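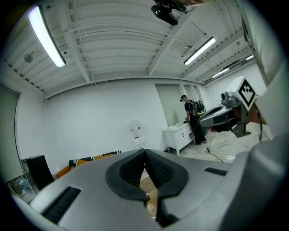

Pistetix hand-held gripper, gray body, black rubber pad. Marker cube rides on the second arm.

Shop > Pomare > Teaching Tools > Pistetix

The Pistetix lets you show a robot a task by doing it yourself, at full speed, bad habits included. Squeeze, move, release, repeat. Valix software sorts your takes afterward and is polite about the ones you fumbled.

Plan on 100 takes for a simple pick and place. Pouring needs more, plus a towel. Storage holds 1,000 takes before it starts nagging.

Jaw opening: 85 mm
Cable: included, finds your feet without calibration
Spare pads: sold in pairs
Robot: not included, people do ask

Ships from Brarkasley. Next batch in August.

87 shares | 4 comments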